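Week 2 – Who Gets the Shade?

Okay, some leftovers from last time before we get into new stuff. A few of you asked whether you can switch neighborhoods for the mapping paper. Yes, but tell me before the proposals come in, because I've already matched people up with readings and I'd have to redo the list.

Now, shade. I want you to think of it as a public service, the way you think of water or bus routes. Somebody decides where it goes and somebody pays for it, and a lot of the time the decision was made decades ago by people who have moved on.

Our running case this term is Dratstead. It's a mid-sized town, hot in August, with a river on one side and a freight line down the middle. The town did a street tree survey and came up with 2579 trees on public land. Of those, 74 percent are west of the freight line. Have a look at the map in your packet and you'll see it right away – the green just stops at the tracks.

So why? When I first taught this case I told everybody it was money, full stop, and a student who grew up there corrected me (thank you, wherever you are!). Money is a big part of it. But the east side also has narrow sidewalks with the utility lines buried right under them, and the town's own planting rule says no tree goes in a strip less than 49 inches wide. Most of the east side strips don't make it. The rule was written to protect pipes. Who loses out because of it? Keep that question in your pocket, we'll use it for zoning and again for parking.

Terms you need for this week:

Canopy cover – the share of ground shaded when you look straight down.
Heat burden – how much heat a household deals with after you count shade, cooling, the type of building and hours spent outside.
Complaint-driven service – the city acts where people call in. Sounds fair until you check who calls.

Spend some time on that third one. In Dratstead, tree requests go through a phone line that's open until 4 in the afternoon. If you work days, you're calling on your break, if you get one. The west side has a homeowners' group called Raduleo that files requests in batches for its members. I don't think they're villains, by the way, and I'd like us to stay away from that in discussion. They learned how the system works and they used it. The question is what the town should do once it knows the system runs that way.

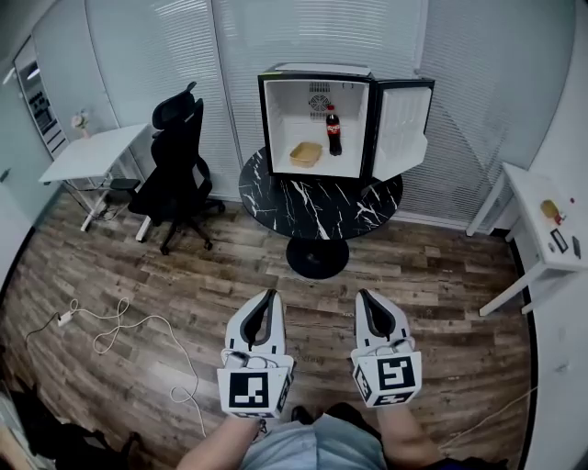 Philomena Mac Giolla
Lecturer, Local Government and Public Life

Now to the argument you'll be reading. Jurčo says cities should drop requests completely and plant by need, street by street, hottest blocks first. Jomum, the neighborhood paper, ran an editorial against that idea, saying people won't water a tree they never asked for. Read both, and read the editorial twice, since it's shorter and sneakier than it looks. Notice that it never says who watered the west side trees when they were young. (The town did. It's in the budget table in your packet.)

For discussion, come with a page of notes on these:

What would a fair order of planting look like, and who would be angry about it?
Is the 49 inch rule a technical rule or a political one? Can it be both?
Find one sentence in the editorial where "residents" means only some residents.

Bring the packet, please, the whole thing. We'll start with the map and see how far we get.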